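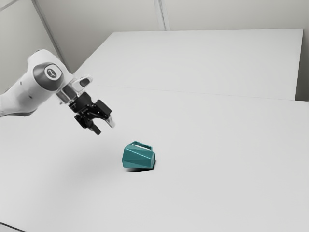 How much water does a dorm laundry room use in a week?
Ours used 1,084 gallons in the first full week we measured, going by the meter on the supply line.

Dandell Hall Water Use, Final Report
September 8, 2023

We read the meter in the basement of Dandell Hall every evening for 4 weeks. The building has 80 residents and one laundry room, with older top-loading washers on the left wall and two newer Lillow front-loaders by the sink.

Students filled in a paper log taped to the door - load size, machine and cycle. We got 585 usable entries. Entries with no machine number were thrown out.

Most small loads went into the top-loaders, even when a front-loader was free. Several people wrote that the front-loaders take too long. The "quick" setting was hardly ever picked, and the label for it is worn on one machine.

Problems: the meter also covers the utility sink, so our totals are a little high. We missed one reading during a fire drill and split the difference between the days before and after.

We plan to repeat the readings in October at Titine House, where all the washers are front-loaders.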